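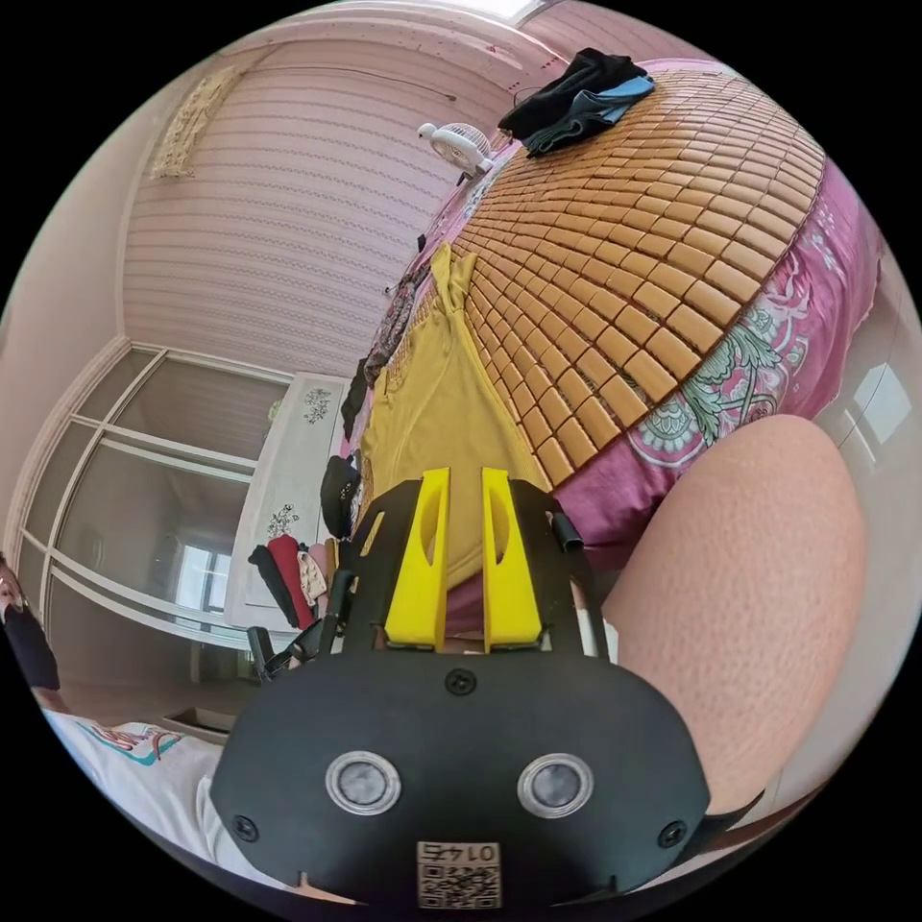 Site Visit Report: Open Day at Zusura, Bukatville
Haoran Han
Robotics and Society, visit on Saturday, March 14, 2026

Our class went to Zusura's open day to find out how home robots learn to handle clothes. The flyer promised "a robot that does your laundry by May." I went in doubting that, and I came out with most of my doubts still in place.

The day opened with a 15-minute talk by the project lead. The company collects its training material with grippers that a person holds and works by hand. People take the tool home and go through their normal chores, and the recordings are used to train an arm called Kusis. We were told the collection stands at 3,745 recordings. I asked how many of those were failed attempts and whether they were kept. The answer was that they were "still sorting that out."

We then got to try the hand-held gripper. It has two yellow fingers on a black body and a strap for the wrist. Picking up a T-shirt was easy. Folding one was not, and I gave up on the sleeves. A person with two free hands does this without thinking, so I wonder how much of the trouble gets passed on to the robot.

The Kusis demonstration came last. It was given 3 shirts on a bare table under bright lights and folded 2 of them. The third slid to the floor and a staff member picked it up. The audience clapped anyway. Nothing on that table looked like my bedroom, where clothes end up on top of other clothes on a patterned sheet.

My lab partner, Tanabe, was more impressed than I was. Tanabe's view is that recording in real homes is the right idea and the arm just needs more time. I agree with the first half. What I wanted was a test in a room the company had not set up - even one would have helped - and when I asked for results from one, I was pointed to the flyer again.

For the final paper I plan to write to Zusura and ask for their failure counts by type of garment.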